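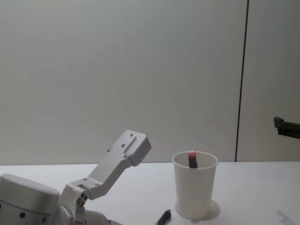
Suchbegriff eingeben … Suchen

Stifte, überall Stifte (und endlich ein Platz dafür)

Ich habe am Wochenende meinen Schreibtisch ausgemistet und bin immer noch ganz beschwingt davon! Eigentlich wollte ich nur ein Lineal suchen. Drei Stunden später saß ich auf dem Boden, um mich herum Kugelschreiber, Fineliner, Textmarker, Bleistiftstummel und ein Füller, den ich seit der Ausbildung nicht mehr in der Hand hatte, und war bester Laune.

Angefangen hat es mit der oberen Schublade. Die klemmt seit Jahren, und jetzt weiß ich auch, warum: Ganz hinten hatte sich eine Packung Buntstifte quer gestellt. Als sie draußen war, lief die Schublade wie neu. Allein dafür hätte sich der Nachmittag gelohnt.

Dann kam das große Kritzeln. Ich habe mir einen Stapel Schmierpapier geholt und jeden einzelnen Stift ausprobiert. Wer das noch nie gemacht hat: unbedingt nachholen, es ist herrlich! Manche Marker quietschen nur noch, andere malen nach Jahren in der Dose so satt, als kämen sie frisch aus dem Laden. Ein grüner hat mich richtig überrascht, den hatte ich längst aufgegeben. Mein Schmierpapier sieht jetzt aus wie ein Bild aus dem Kindergarten und hängt am Kühlschrank.

Bei den Bechern bin ich strenger geworden. Bisher standen bei mir lauter verschiedene Gefäße herum, ein altes Senfglas, eine Tasse ohne Henkel, eine Blechdose mit Rostrand. Schön anzusehen, aber die Blechdose kratzt auf der Tischplatte, und aus dem Senfglas kippen lange Pinsel ständig heraus. Am liebsten mag ich mittlerweile ganz schlichte weiße Plastikbecher, hoch und nach unten schmaler. Die lassen sich in Sekunden ausspülen, man sieht sofort, was drinsteckt, und wenn mal Tinte ausläuft, ist das überhaupt kein Drama.

Und jetzt meine neue Lieblingsregel: Der Marker, den ich wirklich jeden Tag brauche, bekommt einen Becher für sich allein. Klingt nach Platzverschwendung, ich weiß. Aber ich greife hin und habe ihn! Kein Wühlen, kein Umwerfen, kein »Wo ist denn jetzt wieder der dicke Schwarze?«. Ein Marker mit farbiger Kappe ist da übrigens wunderbar, weil sie über den Rand schaut und man sie auch im Augenwinkel findet.

Den Tipp mit dem Einzelbecher habe ich von Kamala Nambiar, mit der ich mir im Februar beim Flohmarkt einen Stand geteilt habe. Sie hat die Preisschilder geschrieben und ihren Stift nach jedem Schild wieder in den Becher gestellt, ganz automatisch, während ich meinen im Laufe des Vormittags bestimmt zehnmal unter den Büchern hervorgezogen habe. Pirmin Reisinger vom Nachbartisch hat sich meinen dann auch noch ausgeliehen. Den habe ich nie wiedergesehen. (Pirmin, falls du mitliest: Es war der mit dem feinen Strich!)

So sieht die Aufteilung bei mir nun aus:

Auf dem Tisch: der Alltagsmarker in seinem Becher, daneben ein zweiter Becher mit Bleistift, Kuli und Schere.

In der oberen Schublade: Fineliner und Textmarker, liegend, weil die mir stehend immer schneller den Geist aufgeben.

Im Regal: Pinsel und Buntstifte, nach Farben sortiert, was vermutlich keine Woche hält, aber im Moment so hübsch aussieht, dass ich beim Vorbeigehen jedes Mal stehen bleibe.

In der Kiste für die Nachbarskinder: alles, was doppelt war. Da ist einiges zusammengekommen, darunter 5 gelbe Textmarker. Wann habe ich die bloß alle gekauft?

Der Tisch selbst ist seitdem kaum wiederzuerkennen. Ich habe ihn einmal richtig abgewischt, mit warmem Wasser und einem Spritzer Spülmittel, und die alten Markerstriche mit etwas Spiritus auf einem Lappen weggerubbelt. Bitte vorher an einer unauffälligen Stelle testen, bei lackierten Flächen kann das schiefgehen! Bei mir sind alle Striche verschwunden, bis auf einen blauen ganz hinten an der Wand, und der darf jetzt bleiben.

Als Nächstes ist die untere Schublade dran. Dort liegen Klebeband, Büroklammern, Ladekabel zu Geräten, die ich gar nicht mehr besitze, und irgendwo wahrscheinlich auch das Lineal. Das habe ich nämlich immer noch nicht gefunden.

Wie macht ihr das mit euren Stiften? Stehend, liegend, in der Rolle? Wendelin Eder hat mir nach dem letzten Beitrag geschrieben, dass er seine Zeichenstifte in einem alten Besteckkasten aufbewahrt, und seitdem schaue ich unseren mit ganz anderen Augen an. Schreibt mir gern in die Kommentare, ich freue mich über jede Idee!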